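Danai Galanis
@danai_keeps_cats

Some of you asked me how we keep the cat corner in the flat without the smell. So I write it in a few posts, because it became long. I am not a vet and not a cleaner, only a person with one cat and a small laundry. (1)

First, the litter. We changed from clay to the plant pellets in September. The clay went everywhere -- under the washing machine, in my slippers, once in the toaster, I still do not understand how. The pellets are bigger and they mostly stay home. (2)

I buy the bag from Vlachopoulos, the pet shop at the end of our street in Urkholm. They sell also a cheaper one but it turned to mud on the second day and our cat, Proltdale, looked at me as if I had done it on purpose. (Yes, he is named after the village where we found him.) (3)

How deep? The bag says a very thick layer. I put less. If it is too deep he digs a hole to the bottom and throws the rest over the rim, and then I have a second litter box, on the floor. (4)

The scooping. I do it in the morning before coffee and again in the evening. The clumps from these pellets are softer than clay ones, so please do not hurry. If you stab at them they break, and then you chase the crumbs for ten minutes. Go under, lift slowly, shake a little, wait. (5)

Green pellets, and the scoop standing in them in the last photo. (6)

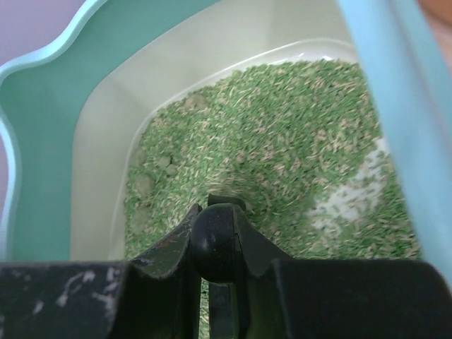
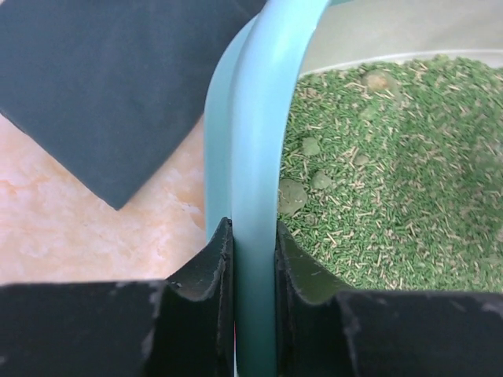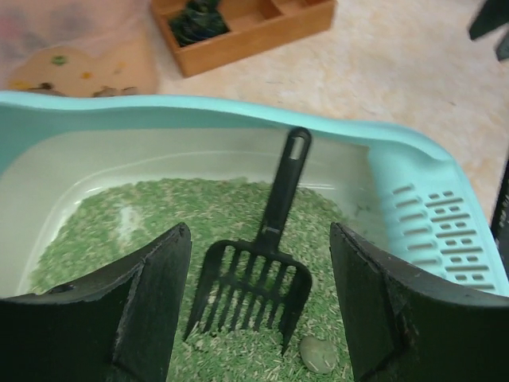
Sibel Gökçe wrote to me that she stopped shaking the scoop over the box completely, she taps it on the inside wall two times instead, and there is much less dust on her dark trousers. I tried it this week. She is right, my trousers thank her. (7)

About the slots in a scoop, I learned this one with my own money. A scoop made for fine clay has narrow gaps and the clean pellets cannot fall through, so you carry half of the good litter to the bin. Look for wide gaps when you change to pellets. Take one pellet to the shop in your pocket if you must. I did. (8)

When I top up, I pour roughly 700 grams, so the level stays the same. I used to guess it by eye and it was always too much. Now I have an old yoghurt tub with a line of marker on it, and nobody in this house is allowed to eat from that tub. (9)

The full change. Everything goes out, then warm water, a drop of plain dish soap, rinse well. No perfumed cleaner! I used a lemon one in our first winter and he refused the box for two days and chose the bath mat. Cats do not like lemon, everybody knew this except me. (10)

Dry it properly before the new litter goes in. The corners hold water longer than you think. I go over them with an old tea towel and then leave the box on the balcony while I do the floor. In winter it goes beside the heater, the colour has not suffered so far. (11)

The mat. Ours is from Esutau, it cost 13 dollars on sale and I pick it up by two sides and fold it like a letter, so the crumbs run to the middle. Then over the bin. If you pull it by one corner you will need the vacuum, and the vacuum is the enemy of the cat. (12)

Somebody asked about flushing the plant litter. Please don't, even if the bag permits it. Our building has old pipes and the neighbour below paid 115 dollars for the plumber last year. It was rice and not litter, but still I became careful. I put it in a small bag and then in the garbage bin. (13)

Last thing -- change the litter slowly if your cat is used to clay. A little of the new on top of the old, then more, for two weeks or so. Proltdale was offended for the first three days. Then I heard him digging at five in the morning with great energy and I understood we were friends again. (14)

If you have a trick for the pellets that travel to the hallway in his paws, write me below. I found one in my coat pocket at the dentist. Or maybe this was the one from the shop. (15)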